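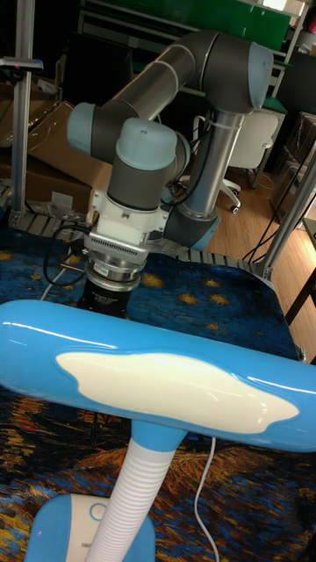 The Cloth on the Table

Kalliopi Deligiannis keeps her tablecloths in a chest at the foot of the bed, and she can tell you which meals most of them have been through. The oldest belonged to her grandmother. It has a burn near one corner from a coffee pot, and a darn in the middle that her mother did badly and in the wrong color thread.

"I use that one at Easter," she says. "The rest of the year it stays folded."

Deligiannis lives in Plerby, where she ran a fabric store for 17 years. When she opened, people came in asking for table linen by the yard. They wanted enough to cover the table with a drop on each side, and they hemmed it at home. By the time she closed, most of her customers were buying quilting cotton, and the few who wanted a tablecloth wanted one that would never need ironing.

Ironing comes up in every conversation on this subject. Usa Kamolrat, who rents out linens for weddings in Fullivville, says it is the first thing people mention when they explain why they gave up on cloth. She owns 3000 napkins and has them pressed by machine. At home she irons nothing. She takes her tablecloths off the line while they are still a little damp, pulls the edges straight by hand and lays them on the table to finish drying.

Pattern helps too. A plain white cloth shows every drop of soup, and a busy print can go through a week of breakfasts before it has to be washed. Printed cotton was the everyday choice in a lot of kitchens for that reason, and the white damask came out for company.

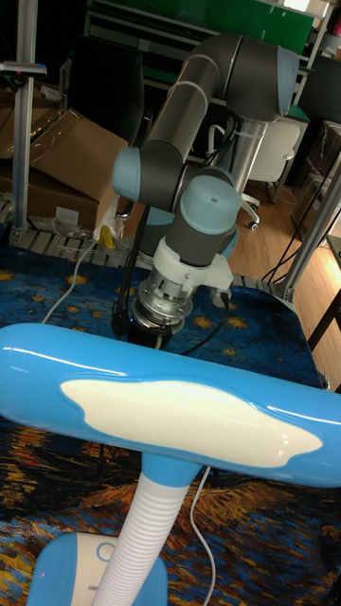 Waltraud Stöcker grew up with that rule and still follows it. Her mother had a cloth for weekdays and a cloth for Sundays, and a felt pad that went under both. The pad kept dishes quiet and saved the tabletop from hot serving bowls. Stöcker bought a new one 2 years ago and had trouble finding it. The store in Wistadstead had to order it from a catalog.

Her advice on stains is short. Cold water for blood and egg, salt on red wine until you can get to the sink, and dish soap on grease before the cloth goes anywhere near the washer. Check the spot before you use the dryer. Heat will set whatever is left. She has a gravy mark on a linen runner that has been there since her son was in high school, and she puts the bread basket over it.

Secondhand cloths are easy to find and often cheap. Apinya Chaimongkol buys them at estate sales in April, when people are clearing out houses. She measures her table first and carries the numbers in her wallet, along with a tape. Labels with sizes have usually been cut off or washed blank. She holds each cloth up to a window to look for thin places, and she passes on anything that smells of mothballs, having never once got the smell out.

She has three in use at the moment. The fourth got too worn along the folds, so she cut it up for dish towels.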